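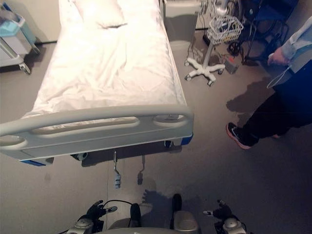

bedcrank_tane
Anyone else teaching bed cranks by teleop? I've done almost 592 demos and my wrists hate me. Arms feel fine on Valtent, but the turn at the bottom of the stroke is a mess.

nurkville6
Are you driving it or guiding the arm by hand? I'd do it by hand — way less fighting.

bedcrank_tane
Driving. Two of us swap every Tuesday.
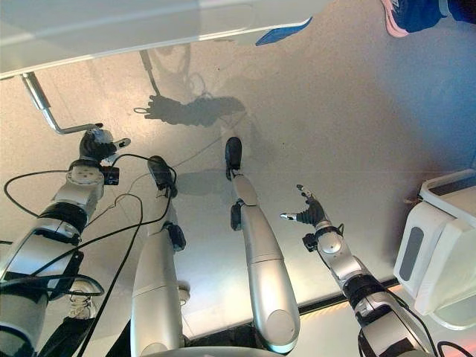
pruitt_w
Grip is where I'd look first. I used to clamp down hard and the wrist would bind halfway around. Yours has the fingers curled at the very end of the crank with the thumb pointing out, and I'd keep that! Just slow down.

nurkville6
Disagree, slow demos teach it to stall. Go normal speed and toss the bad ones.

pruitt_w
Toss them?? I keep mine, the recoveries are gold.

bedcrank_tane
Ok, trying slow tonight, will post how it goes.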